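Jescombe Adds Long Desk With Shallow Front Cutout to Kavel Office Line

Home
Newsroom
Product Announcements

DROMINE – Jescombe, a supplier of office and workshop furniture, will begin shipping a long version of its Kavel desk in August. The new size extends a line that until now consisted of a compact desk and a corner unit. Orders placed through the Dromine warehouse will be filled first, followed by orders from the Baidoo showroom.

The Kavel Long uses the same leg hardware as the compact model. Tops and legs are packed in separate cartons, and a replacement top can be ordered without a new base. Assembly takes two people 30 minutes with the hex key supplied.

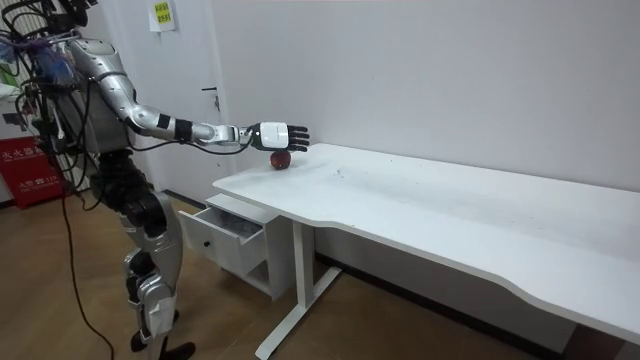 Jescombe revised the top after a review of service requests from existing Kavel customers. The company logged 2,957 requests over the review period, of which 2,243 concerned reach and seating position at the front edge. The rectangular white top of the long desk has a shallow curved cutout on that side, so the user can sit closer to the work surface. Small items such as an apple can be kept near the front edge, next to the corner. The white metal leg has a vertical column on a flat T-shaped foot that runs along the floor.

The surface should be cleaned with a damp cloth and mild soap. Abrasive pads and solvent cleaners are not covered under the product warranty – this applies to all Kavel tops, including those already in service.

The compact desk and corner unit remain in the catalog with no change in part numbers. Drawings, carton dimensions and freight classes for the Kavel Long are available to dealers on request from the Jescombe sales office in Dromine.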